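Burkudik Manipulation Data – Station Inspection Checklist
Task family: dish handling (rack and worktop)
Station: Vomside 2
Inspection date: Sep 22, 2022
Applies to: all demonstration recording with the wrist camera fitted
Result codes: P pass, F fail, C pass with comment, N not applicable

Complete sections 1 to 3 with the arm powered down. Sections 4 to 6 need the arm live and one person at the stop button. An F in section 1 or 2 closes the station until it is cleared. An F elsewhere closes only the task concerned.

1. Stops and power

1.1 Stop button reachable from the operator's seat: P
1.2 Stop button cuts arm and gripper together: P
1.3 Restart needs a deliberate reset at the panel: P
1.4 Mains leads clear of foot traffic: C
Comment: The lead to the recording computer has been moved behind the table leg but is not clipped. Fit two clips before the October inspection.
1.5 Speed limit set in the controller, not only in the operator software: P

2. Structure

2.1 Station posts and rails tight, no play by hand: P
2.2 Wall panels flat against their supports: C
Comment: One panel lifts slightly when the table is knocked. Holding for now. Replace the tape if the gap grows.
2.3 No sharp ends inside the arm's reach: P
2.4 Floor marking visible on all sides: P

3. Gripper and wrist camera

3.1 Finger bolts at marked torque: P
3.2 Finger faces clean, no glaze or plastic residue: C
Comment: Residue found on one face. Wiped and rechecked. Add a wipe to the start-of-shift list.
3.3 Camera bracket secure, cable slack at full wrist rotation: P
3.4 Lens clean: P
3.5 Grip force set to the Cindow profile for household items: P
Comment: The ceramic profile is the default. The plastic profile must be chosen by hand and is lost on restart.

4. Objects

4.1 Every item checked for chips and cracks: C
Comment: One small dish withdrawn with a chipped foot. Set now stands at 18 items.
4.2 Withdrawn items removed from the room and from the object list: P
4.3 Rack stable under a side push of the gripper: P
4.4 Spare items stored outside the arm's reach: P

5. Grasp check, live

5.1 Rim grasp, rigid ceramic: P
5.2 Rim grasp, thin plastic: C
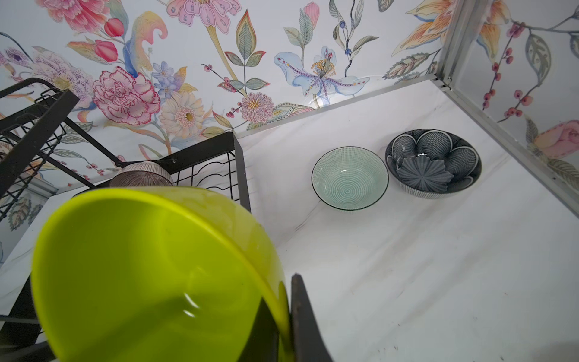
Item 5.2, wrist view. Green plastic bowl held at the rim, one finger on either side of the wall, rack behind.

Comment: The inner finger shows through the bowl wall. Labellers should mark both fingers as in contact for this item – the automatic contact label was wrong in 35 of the episodes reviewed and must not be used for translucent objects.
5.3 Other bowls clear of the lift path before grasp: P
5.4 Gripper opens fully on release command: P

6. Recording

6.1 Clocks on arm and camera in step: P
6.2 Episode begins before first arm movement and ends after release: F
Comment: Recording stops on the release command, so the opening of the fingers is missing. All 447 episodes in the current Tolentino batch are affected. Hold the batch. The earlier 1,706 episodes used the old trigger and stand as filed.
6.3 Failed grasps kept and tagged, not deleted: P
6.4 Free disk space sufficient for a full shift: P

Station status: open for practice runs. Closed for recording until 6.2 is cleared and rechecked.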